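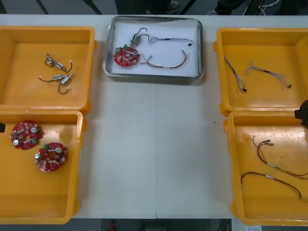
Kitting bench at Anel's test room: motors and round boards in the bins on the left, harnesses and red-and-black cable in the bins on the right, with the kit tray at top center.

Wire is the part of the job that gripper catalogs tend to skip. The spec sheet gives a stroke, a maximum force and a payload, usually measured on a steel block. A small motor with two thin leads attached is a different load. The body can be held with confidence. The leads go where they like, and they snag.

Anel builds small motor assemblies and has been looking at two-arm cells for kitting, the step in which one of each part goes into a tray before assembly. Each kit needs a motor, a round circuit board, a twisted harness and a length of two-color cable. People do this quickly and do not enjoy it. Over three weeks in February the company compared three sets of fingers on the same pair of arms, with the same controller and the same fixed camera looking at the table.

The first set was the stock parallel jaw supplied with the arms: flat, hard faces and a wide opening. The second came from Jalosero and uses a narrow, angled tip with a thin rubber pad. The third, from Minhas, has soft ribbed fingers that bend around whatever they close on.

Every set went through the same schedule. Parts were placed in the bins by hand in no fixed order, and the arms worked from both sides of the table toward the tray. A pick counted as good if the part was lifted on the first attempt, carried without touching a bin rim and released inside the tray. In total the test logged 1766 picks, of which 1296 met all of those conditions.

That overall figure hides a large spread between parts. Motor bodies were easy for everyone. The stock jaw did well on them, and its failures were almost all lead problems, where a loop from one motor had dropped over its neighbor and both came up together. The Jalosero tip was better at picking one out of a pair, mainly on account of its width. It could enter beside the body without pushing the second motor across the bin.

The boards were harder. They are round with an uneven edge, and the components leave few places to press. Gripping across the full diameter worked with the stock jaw but used most of its stroke, leaving little room for error in the camera's position estimate. The Minhas fingers handled the edge gently and then let the board tilt in transit. Tilt does not matter much over an open tray. It would matter a great deal if the next step were a fixture, which Anel intends to add later.

Harnesses produced the most varied results. A twisted bundle gives slightly when squeezed, and the soft fingers held it at modest force with little slip. The hard jaw needed more force and sometimes let the bundle roll. Frayed branches at the end of a harness caused trouble for all three sets, since a loose strand can hook on the rim on the way out. Raising the lift height fixed some of this -- at the cost of cycle time.

Cable was mostly a planning problem. Picked near one end, the rest of it trails and sweeps the table. Picked near the middle, it hangs in two tails that are easier to lower into the tray. The controller, a Femlow unit, was first set to choose the point nearest the camera's center of view. Changing that rule to prefer the middle of the visible length improved the cable results more than any change of fingers.

Finger changes took up to 3 minutes per arm, including a repeat of the touch-off routine. Anel plans to run the next round with mixed tooling, the narrow tip on the motor and board side and the soft fingers on the harness and cable side. The open item is pad wear on the narrow tip, which will be checked at the end of each shift starting Thursday.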